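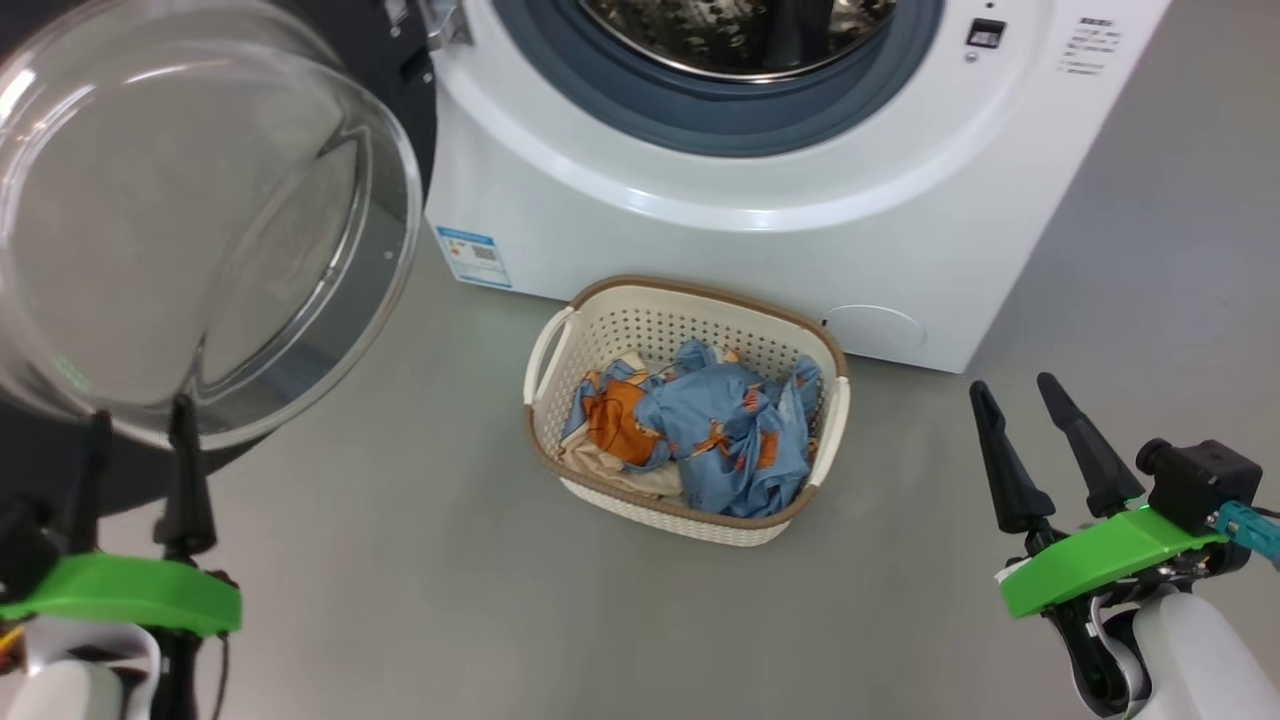

Kartini Ismail wrote in to say that her towels come out smelling worse than they went in, that she has changed detergent twice, and that a hot cycle with vinegar helped for one week only. She wanted to know whether the machine is at fault or the water.

In most cases of this type the cause is residue. Detergent and softener that are not rinsed away combine with lint, skin oil and hard water scale to form a gray film. The film collects in the places that a normal cycle does not flush well: the folds of the door gasket, the back of the detergent drawer, the outer tub behind the drum, and the drain pump filter. Bacteria live in the film and the smell transfers to thick fabric first. Changing the brand of detergent does not remove what is already there.

The procedure for a front loader takes an afternoon, most of it waiting. Read the manual for your model before starting. If it contradicts anything on this page, follow the manual.

Materials

Two old towels
A shallow pan, such as a baking pan
An old toothbrush and a bottle brush
Microfiber cloths
Dish soap
Washing machine cleaner or oxygen bleach powder
A flashlight
Rubber gloves

Do not mix cleaning products. Chlorine bleach and vinegar together give off chlorine gas, and residue of one left in the drawer is enough to react with the other. Pick one product per session and run a rinse before changing to another.

1. Drain pump filter

Unplug the machine and close both water valves. If the last load was hot, let the machine stand for an hour. On many models the filter is behind a flap or kick panel near the floor; a few have no filter that the owner can reach, and the manual will say so.

Spread a towel on the floor and put the pan under the opening. If there is a small drain hose, pull it out, remove the plug and let the water run into the pan. Replace the plug when the pan is full, empty it, and repeat. When the flow stops, turn the filter cap counterclockwise slowly. More water usually follows.

Rinse the filter under the tap and brush the mesh. Shine the flashlight into the housing and remove coins, hair and thread. The pump impeller should turn by hand, in small jerks. Wipe the thread and the rubber seal of the cap before screwing it back. A single grain of grit on the seal will cause a slow leak.

2. Door gasket

Pull the lip of the gasket toward you and work around the full circle. The lowest part collects the most. Wipe out loose lint first with a dry cloth, then wash the fold with warm water and dish soap. Use the toothbrush around the drain holes at the bottom, if there are any. Do not use a knife or a scouring pad on the rubber.

Black spots that remain after washing are mold stain in the rubber. Treat with a cloth soaked in diluted bleach, one part bleach to ten parts water, tucked into the fold for 20 minutes. Wear the gloves. Rinse with plain water three times. Old stains may fade only in part, and a stained gasket that is clean and intact does not need replacing. A torn one does.

3. Detergent drawer

Most drawers come out completely when a tab at the back is pressed down. Soak the drawer in hot water, lift out the siphon cap from the softener section and brush both. The ceiling of the drawer housing, where the water jets are, is often the dirtiest surface in the machine. Use the bottle brush and the flashlight. Dry the housing before sliding the drawer back.

4. Empty hot cycle

Check the filter cap once more, then open the valves and plug the machine in. Put the cleaner directly into the drum in the amount given on the package. Run the drum clean program, or the longest and hottest cycle available, with nothing in the drum. Watch the filter cap for drips during the first fill. Follow with a rinse and spin. If flakes of gray film appear on the gasket afterward, wipe them off and run a second cycle.

On vinegar

Readers ask for it often. Vinegar dissolves scale but does little against grease, and regular use can harden some rubber parts. I would keep it for the kettle.

Dosing

Overdosing is the usual reason the film returns. For a full load in soft water, two tablespoons of liquid detergent is enough for ordinary dirt. The cap of the bottle generally holds far more. If suds are still visible on the door glass during the last rinse, reduce the amount by a third next time. Skip softener on towels entirely - it coats the loops and lowers absorbency.

The towels themselves will need one corrective wash. Use hot water, half the usual detergent and a dose of oxygen bleach, with an extra rinse. Dry them fully the same day.

Intervals

Gasket wiped: after the last load of the day
Door and drawer left ajar: always, unless there are small children or pets in the house
Drawer washed: monthly
Empty hot cycle: monthly, or every 20 loads
Pump filter: every three months
Inlet hose screens: once a year, in December in my case
Inlet hoses checked for bulges and cracks: with the screens

If the smell remains after two full rounds, check the drain hose. It should rise to the height given in the manual before it drops to the standpipe, and it should not be pushed down so far that it seals the pipe. Either fault can let drain water back into the tub.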